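Notes from the Skurncombe open day, July

The Skurncombe wildlife film unit opened its doors for one afternoon and I went along with 64 other visitors. We were split into groups at the gate. Ours was led by Darcy Ruddock, a camera operator who has worked there for 19 years.

The first stop was the kit store. Ruddock showed us a canvas blind, two long lenses and a sound recorder in a padded bag. The blind is heavier than it looks - I tried lifting it and put it down again.

Next came the edit room, where a film on river otters called *Sestier* was being cut. The team shot 78 hours for a program that runs less than one. We watched a rough version of the opening with no music, and I liked it that way.

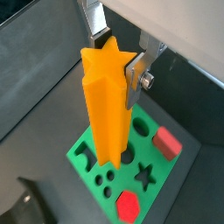 After a tea break there was a talk on the archive. It holds 3,000 tapes, and the oldest are being copied first. Questions ran long, mostly about how to get a first job. Ruddock's advice was to learn sound.

Parking is in the lower field and the path up is steep. The next open day is planned for spring, and booking is through the unit's office.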